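Start › Blog › Wohnen › Der Sommer unterm Dach

Der Sommer unterm Dach

Im August wird es bei uns oben schwer auszuhalten. Die Wohnung liegt im vierten Stock, darüber kommt nur noch der Speicher, und wenn die Sonne nachmittags auf die Westseite geht, steht die Wärme bis weit nach Mitternacht in den Zimmern. Ich wohne jetzt den dritten Sommer hier und habe in der Zeit einiges ausprobiert. Manches davon hat etwas gebracht, anderes hätte ich mir sparen können.

Im ersten Jahr habe ich den Fehler gemacht, den ganzen Tag die Fenster offen zu lassen. So kannte ich es von meinen Eltern, aber die hatten ein altes Haus mit dicken Mauern und einen Walnussbaum davor. Svenja Eder, die unter mir wohnt und das Haus länger kennt als alle anderen, hat mich irgendwann im Treppenhaus darauf angesprochen. Sie macht um sieben Uhr morgens alles zu und erst wieder auf, wenn es draußen kühler ist als drinnen. Seitdem hängt bei mir ein Thermometer am Küchenfenster und eins im Flur. Im letzten Sommer war es an den schlimmsten Tagen oft erst gegen elf Uhr abends so weit.

Das Zweite war die Verschattung. Innenrollos hatte ich schon, sie halten das Licht ab, die Wärme ist dann aber bereits im Zimmer. Außenrollläden wären das Richtige gewesen. Das Angebot dafür lag bei 1202 Euro für die beiden Dachfenster, ohne Montage, und die Hausverwaltung wollte sich nicht beteiligen. Am Ende habe ich Hitzeschutzmarkisen genommen, die man von außen über das Fenster spannt. Sie sind nicht schön und bei Sturm muss man sie reinholen, aber im Schlafzimmer merke ich den Unterschied deutlich.

Über ein Klimagerät habe ich auch nachgedacht. Ciarán Hayes, ein Kollege von mir, hat mir seins für ein paar Tage geliehen, ein Modell mit Abluftschlauch. Es kühlt, solange man danebensitzt. Der Schlauch muss aber durch das gekippte Fenster, und durch den Spalt kommt warme Luft nach. Außerdem konnte ich bei dem Lärm nicht schlafen und habe es nachts ausgemacht – dann war es eine Stunde später wieder so warm wie vorher. Ich habe ihm das Gerät zurückgebracht und mir stattdessen einen Standventilator gekauft, der auf der kleinsten Stufe fast nicht zu hören ist.

Am meisten unterschätzt hatte ich, was man direkt am Körper hat. Mein altes Bettzeug war aus einem Mischgewebe, darunter lag ein Schoner mit Kunststoffbeschichtung, und ich habe mich gewundert, warum ich um drei Uhr klatschnass aufwache. Jetzt habe ich Leinen, im Sommer nur ein Laken zum Zudecken. Der Schoner liegt bis Oktober im Schrank. Auch auf Sesseln und Stühlen sitzt man besser, wenn zwischen Rücken und Polster etwas Festes liegt, das Luft durchlässt. Diese Auflagen aus kleinen Plättchen kannte ich nur noch aus Taxis und aus dem Auto meines Onkels.

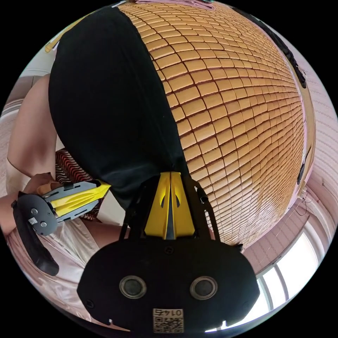
Matte aus kleinen Plättchen, teilweise unter schwarzem Stoff.

Chaiwat Chaimongkol, mit dem ich früher zusammengewohnt habe, schläft im Sommer ganz ohne Matratze auf einer Matte am Boden. Er ist damit aufgewachsen und findet unsere Federkernmatratzen im August unerträglich. Ich habe es zwei Nächte lang versucht. Kühler war es schon, am Boden steht die Luft nicht so, aber meine Hüfte hat nicht mitgemacht. Wer auf dem Rücken schläft, kommt damit vielleicht besser zurecht als ich.

Beim Essen hat sich auch etwas geändert. Der Backofen bleibt von Mitte Juli an aus. Nudeln koche ich morgens vor der Arbeit und esse sie abends kalt mit Tomaten und Schafskäse. Brot kaufe ich in der Zeit, obwohl ich sonst selbst backe. Der Sauerteig steht so lange im Kühlschrank und wird nur alle zwei Wochen gefüttert, bisher hat er es immer überstanden.

Nasse Tücher vor dem Fenster werden überall empfohlen. Bei trockener Luft mag das gehen, bei uns war es an schwülen Tagen hinterher nur noch drückender. Ich habe es wieder gelassen. Eine Schüssel mit Eiswürfeln vor dem Ventilator hat bei mir ebenfalls nichts geändert, jedenfalls nichts, was das Thermometer angezeigt hätte.

Was ich mir für nächstes Jahr vorgenommen habe: die Luke zum Speicher dämmen. Sie besteht aus einer dünnen Holzplatte, und wenn man nachmittags die Hand daran hält, ist sie richtig warm. Im Baumarkt habe ich mir schon Dämmplatten angesehen, etwa 18 Euro das Stück. Die Hausverwaltung muss noch zustimmen, die E-Mail ist seit letzter Woche raus.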